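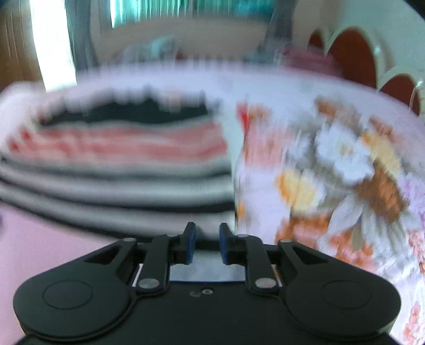
A hand-held gripper, fingers open, in front of a stack of folded clothes on a bed.

Can a Machine Put the Laundry Away Yet?

By the features desk
2019-02-18

The washing machine did its share of the work decades ago. So did the dryer. What is left is the part that still takes a person most of an evening: sorting, folding, stacking, carrying the stack to the right room and getting it into a drawer without knocking it over.

Several companies now say they are close to handing that part to a machine. We spent part of the winter looking at what three of them can do. Weltau builds a folding cabinet for homes. Davitz makes robot arms for small factories and commercial laundries. Rosenthal is a software firm that is trying to teach machines to handle cloth by collecting recordings of people doing it. We also visited a linen service in the town of Pedov, where some of the work has been automated for years and some of it has not moved at all.

The short answer is that a machine can fold a towel. It can fold a shirt if someone hands it the shirt the right way up. It can't yet walk into a bedroom, find a pile on the bed and put it away.

Why cloth is hard

Most of the robots working today handle things that keep their shape. A car door is the same car door every time it comes down the line. A carton has corners. If the arm knows where one corner is, it knows where the rest of the carton is too.

A sweater doesn't work that way. Drop it twice and it lands in two different shapes. The sleeve may be under the body or inside it. One side of the collar may be facing the floor. A camera sees a lump of one color with some shadows in it, and from that the software has to guess which bit of the lump is worth grabbing.

People solve this with their hands more than their eyes. Watch someone fold laundry in front of the television. They pick up the piece anywhere, let it hang, run a thumb along the edge until they reach a corner, and give it a shake. They may not look down at all. A robot hand with two stiff fingers has very little of that sense of touch. It knows how far apart its fingers are and perhaps how hard they are pressing.

Thickness is another problem. A single layer of a cotton T-shirt is thin enough that a gripper set up for boxes will either miss it or take hold of everything underneath as well. In a stack of folded clothes the layers sit right on top of each other, and the job is to slide in at the correct level. Lift too high and the top half of the pile comes away. Push too low and the fingers catch the bedspread and drag it along.

The engineers we spoke with at all three firms brought up patterned bedding without being asked. A plain shirt on a plain table is an easy thing for a camera to pick out. A plain shirt on a bed covered in large printed flowers is a good deal harder, and real beds tend to have printed flowers or stripes, a blanket pushed to one side, and daylight coming in from a window behind it all.

The cabinet

Weltau's answer is to take the bedroom out of the problem. Its machine is about as tall as a refrigerator and stands in the laundry room. The owner clips each piece to a rail at the front. The cabinet pulls it in, flattens it, folds it with a set of plates and drops it onto a tray.

We watched it work through a basket of mixed clothes at the company's showroom. It did well with T-shirts, pillowcases and dish towels. Pants went through cleanly. A hooded sweatshirt had to be taken out and folded by hand. Socks, underwear and fitted sheets are not accepted, and neither is anything sized for a small child.

Clipping is the catch. Each piece has to be found, turned right side out, held by the shoulders and hung on 2 clips. By the time a person has done that, the shirt is halfway folded. A member of the staff who had run the demonstration many times could clip faster than the cabinet could fold, so she stood and waited for it. A person at home would be able to walk off and do something else for a few minutes, but would have to come back to load the next batch.

When the tray is full, somebody picks it up and carries it to the bedroom. Weltau does not claim otherwise. Its sales manager told us that the company sees the product as an appliance, in the same family as a dishwasher, and that people still load and unload their dishwashers.

The price had not been fixed when we visited. The company hopes to sell the first units for less than $2,000 and expects to start taking orders in December.

The shop floor

In Pedov, the linen service handles sheets, towels and tablecloths for hotels and restaurants. Here the machines are far ahead of anything made for the home. Flat sheets go through an ironer the length of a bus and come out the other end folded. Towels are folded on a line of their own. Both have been routine in the trade for a long time.

Look at the two ends of each line, though, and there are people. At the front, workers pull wet sheets out of a heap, find 2 corners and feed them to the clamps. At the back, they take the folded linen, square up the stacks and load them onto carts. The plant manager said those are the jobs she has the most trouble filling and the ones she would automate first if she could.

Davitz has had an arm on trial at the front end of the towel line since last fall. It reaches into the bin, takes hold of a towel wherever it can, lifts it, looks at it with a camera, and uses a second gripper to catch a lower corner. Then it lets go with the first, and repeats the step until it is holding a short edge. On a good towel it needs 3 tries. On a bad one it gives up, drops the towel back and starts over.

While we were there, it kept up a steady pace that was plainly slower than the woman working the next station. She was feeding towels in one motion. The manager was not bothered by that. The arm can run through the night shift, when the plant has no one to put there at all. What does bother her is the stopping. When two towels come up tangled, the arm waits for help, and someone has to leave another job to pull them apart.

The stacks at the back end have not been tried yet. A Davitz engineer said the company's gripper can pick up a folded stack of towels as long as it is tied or wrapped. Loose, the middle layers slip. He thought a wider hand with a flat plate underneath would do it, more like a pizza peel than a set of fingers, but that kind of hand would be no good for anything else on the floor. A plant the size of the one in Pedov can't buy a different machine for every step.

Learning by watching

Rosenthal has no machine to sell. Its staff think the hardware is mostly good enough and that the missing piece is practice. A child learns to fold by doing it badly many times. A robot can do the same, but robots are slow and expensive, and they need someone standing by to reset the pile after each failed try.

So the firm gets its practice from people. They work with hand-held grippers, a pair of fingers on a simple linkage that a person squeezes open and shut, with a camera to record what the fingers do. The chores are done the slow way, with the tool in place of a bare hand, and the recordings are used to train software that will later move a robot arm fitted with the same kind of fingers. The company says it has more than 2,000 recordings so far, most of them made in ordinary homes.

We tried one of the tools on a stack of clean clothes. It is a humbling few minutes. Picking up the top piece is simple enough. Picking up the third piece from the bottom, which takes no thought with two bare hands, becomes a matter of poking at folded edges, getting hold of one layer when you wanted four, and watching the pile begin to lean. With one hand holding the tool, the natural thing is to steady the stack with the other. A one-armed robot does not have that choice.

The first version of the software can open a drawer, move a single folded garment into it and smooth the top. The staff ran it 4 times for us on a table in their office. It managed the job in 3 of them. In the other, the fingers closed just short of the cloth and the arm carried nothing to the drawer, set nothing down and smoothed it.

Moving a whole stack is next on the list. The lead developer would not give a date. She said the trouble is less with the lifting than with everything around it: rooms that are brighter or darker than the ones in the recordings, beds at a different height, a soft mattress that gives way when the tool presses down on it. Each of those can be dealt with by adding more recordings. How many more is something the firm does not know.

What to expect

Anyone shopping for help with the laundry this year has few choices. If Weltau keeps to its schedule, there will be a cabinet that folds most of what a household wears, provided someone clips it in and carries it out. For a family that goes through a lot of towels and T-shirts and has the floor space, that may be worth having. For a person living alone, the folding is perhaps not the longest part of the job to begin with.

Small commercial laundries are in a better position. They wash the same few items over and over, and a slow machine that works all night can pay its way. The plant in Pedov plans to keep the Davitz arm on the towel line through the summer and then decide whether to order a second. The manager said her decision will depend on how often it has to be untangled.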